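Wustdale Empties Its Bathroom Cabinets, One Bottle at a Time

Town's November "shelf amnesty" draws a crowd, several opinions and a great deal of old shampoo

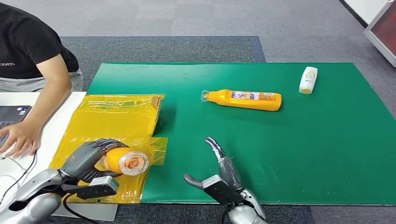

WUSTDALE – The town's first bottle sorting day opened at nine in the morning in the old Orameck showroom on Canal Street, and by half past nine there was a line out the door of people holding grocery bags and avoiding eye contact.

The idea is simple enough to fit on a flyer, and it did. Residents were invited to bring in the half-used bottles from under the sink and behind the mirror, the ones too full to throw out and too old to trust. Each bottle gets laid out, looked at, typed into a list and sent to one of three places: back home, down the drain under supervision, or off to the county's hazardous waste truck, which comes through twice a year and has strong feelings about what it will take.

"People think they have four or five things in there," said Eun-ji Maeng, who runs the program for the town's waste office on a budget she described as "a number." "Then they open the cabinet and meet the past."

The final count for the day was 2899 containers from 44 households. Wustdale has more households than that, a fact Maeng plans to bring up when she asks for a second day in the spring.

The record for a single visit went to a retired couple from the Atum side of the river, who needed two trips to the car and were seen having a quiet discussion between them. Their haul included sunscreen from a vacation neither could place, and enough hotel conditioner to suggest a career in it. They took home one bottle of hand lotion. It was, the husband said, still good.

Not everyone was there to let go. One man stood by the sorting area for most of an hour defending a bottle of aftershave that had turned the color of tea. A woman in a raincoat brought in a single jar, had it looked up, was told it was fine, and left with the air of someone who had won a court case.

The rules caused some trouble early on. The flyer said "bottles," which a number of residents took literally, leaving tubes and tins at home. Others took it very loosely. Maeng turned away a fondue set, a car battery and a box of cassette tapes before lunch, and put up a handwritten sign that said BOTTLES AND SIMILAR. By afternoon the argument had moved on to the word "similar."

Then there was the matter of labels. A bottle with a label can be looked up. A bottle whose label has washed off in the shower sometime during a previous presidency cannot, and goes in with the things the county truck will have to think about. Sniffing was discouraged. It happened anyway.

"If you pour one thing into the bottle of another thing, write it down," Maeng said. "That is the whole of my advice to the public. I would put it on a billboard."

Oh, the coffee shop next door, reported its best morning since the summer street fair and ran out of cinnamon rolls before ten. A sign in its window offered a small drip coffee to anyone showing a sorting slip. The owner said the offer was generous at the time and would be reviewed.

The list from the day will be used to work out what the town is hoarding, broadly speaking. Shampoo led by a wide margin, followed by mouthwash and then by a category entered as "blue, unknown." Cough syrup did better than expected. Bubble bath did worse, which Maeng blamed on the water rates.

The average visit took around 35 minutes, longer than planned, mostly because people wanted to talk about where they had bought things. Next time there will be chairs, and a separate line for anyone with fewer than ten items. There was some support in the room for a third line, for anyone with a story, to be located farther from the door.

The showroom had been empty since Orameck moved its kitchen displays out to the highway, and the landlord let the town have it for the day in exchange for sweeping up. The floor is said to be cleaner than it was. There is a faint smell of eucalyptus that may or may not be permanent, and two parties have since asked about the lease.

Residents who missed the day can drop bottles at the waste office on Mill Road during regular hours, which end at four. Lids must be on. Medicines with a prescription label go to the pharmacy counter and always have, Maeng said, and she would like it known that she has mentioned this before.

Anyone who left behind a green umbrella, a left glove or a set of upper dentures in a mouthwash bottle may claim them at the same address.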